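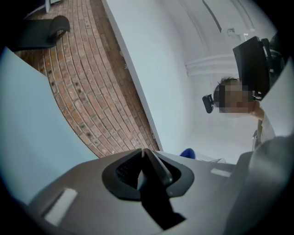

## Who we are

Tallitum writes website terms, privacy notices and cookie policies that regular people can read. Silvia Vávra and Anselmo Prieto started it in March at a shared desk, after one too many evenings untangling a 30-page user agreement — and we still love this stuff!

There are seven of us now. Raquel Meireles heads up licensing and copyright wording, and Shoshana Alcantara reads every draft out loud before it leaves (you'd be amazed what that catches). We've worked with 80 small sites so far, from recipe blogs to Plindix, a forum for map collectors.

Got a clause that makes no sense? Send it over, we'd love to see it.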